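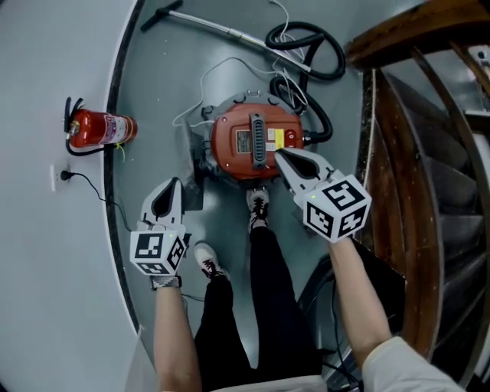

The grasp labels were the part of this that took longest, so I'll start there.

Khải Tô and I have been working on a small question since November: if you teach a policy from hand-held gripper demonstrations, does it matter whether the person shows their mistakes? Most people we know throw the messy takes away. We kept ours and marked the point in each one where the fingers slipped, missed a switch or closed on the wrong part of a housing.

We ended up with 200 demonstrations of household jobs, mostly cleaning gear. Vacuums are good for this. A canister has a rigid head, a hose that goes wherever it likes, and a switch small enough that you have to line up properly before you touch it. Cords are worse again, and I've come to dread them.

The method is plain. We train one policy on the clean takes only, and a second on everything, with the slips labelled and the recovery after each slip weighted more heavily. Same network, same training time, same colour correction on the video. Then we run both on tasks neither has seen and score them by hand. Salim Koech did the scoring without knowing which policy was which.

The second policy recovered from a missed grasp in 7 test runs where the first one just kept pushing. It was also slower, and in 3 runs it backed off from a grasp that looked fine to all of us. Khải thinks the weighting is too strong. I think the labels are at fault, as my idea of a slip changed over the winter and I never went back to fix the early ones.

We presented this at the Lurnberg meetup and someone asked whether the gain holds if you simply add more clean data. Fair question. We haven't tested it, and it's the next thing on the list, ahead of relabelling.

The write-up is still a draft. If you do similar work and have a written rule for when a slip starts, I'd like to read it. Ours is a paragraph long and Salim and I still disagree on what the second sentence means.

Posted March 11, 2026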